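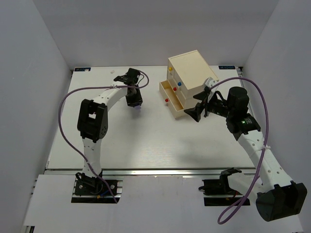 Fistadlow runs two-arm workstations for manipulation research at our Brorkanville centre. Our safety practice was rewritten after 25 June 2022, when an arm kept closing after a stop command during a drawer exercise. Unit 4 was withdrawn the same day – the fault lay in a controller update. We reviewed 283 earlier runs and published the findings to every partner.
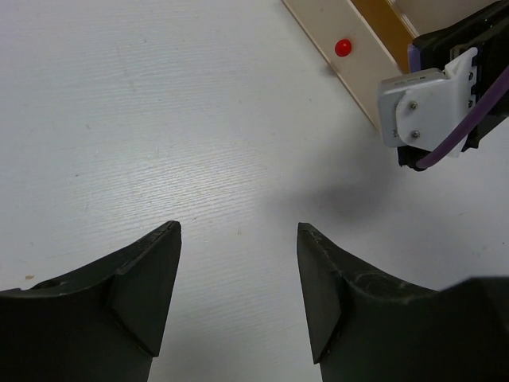
Bradley Horrocks maintains that the stop circuit should have been tested before the update was ever installed. It is now tested before each session.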